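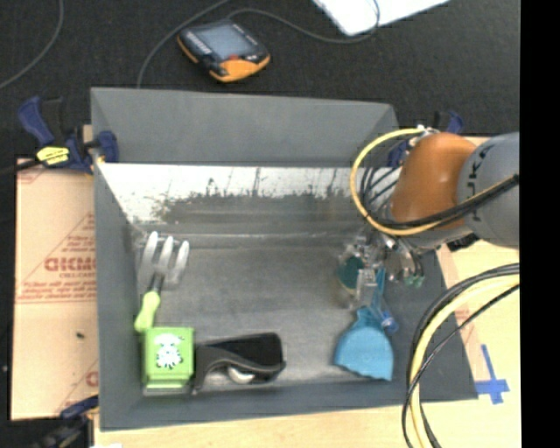
## Unit 4: Receiving and Sorting Mixed Small Goods

**Course:** Stores and Household Goods Handling, Purneo Training Centre
**Unit coordinator:** Davina McIver
**Room:** 801

### Purpose of the unit

Students will learn to take a bin of unrelated small goods and assign each article to a category, a shelf position and a suitable form of packaging. The work follows the Prillcombe sorting sheet, issued in August.

### Categories in use

1. **Garden hand tools.** Record the type of head and the colour of the handle. The three-pronged hand fork with the lime-green handle is entered as "fork, hand, three-tine". Hand forks are shelved with the tines facing the rear.
2. **Boxed goods.** Enter the main colour and any printed figure on the box, such as the white cartoon-like figure on the bright green one. Boxes are not to be opened at this stage.
3. **Clear plastic articles.** Transparent edges are easily overlooked against a grey bin floor. Check for these articles before the bin is returned to the rack.
4. **Unidentified articles.** Where the use of an article cannot be established, describe its shape and colour only. "Black and dark grey, curved body" is an acceptable entry; a guess at its function is not. The same rule applies to the blue tool with the fan-shaped end until a supervisor has confirmed its category.

### Spacing

Articles should not be stacked in the receiving bin. Long handles are best laid along a side wall, leaving a clear area of floor between groups.

### Practical task

Working in pairs, students will sort one bin and complete one sheet in 20 minutes. Both students must sign the sheet. Corrections are to be ruled through once and initialled; correction fluid is not permitted.

### Reading

Gourlay, W. and MacBrayne, M., *Grevelden Stores Manual*, chapter 2.

Enquiries regarding assessment should be directed to Sandamali Sivakumar. Completed sheets are to be placed in the tray outside Room 801 by 4 pm.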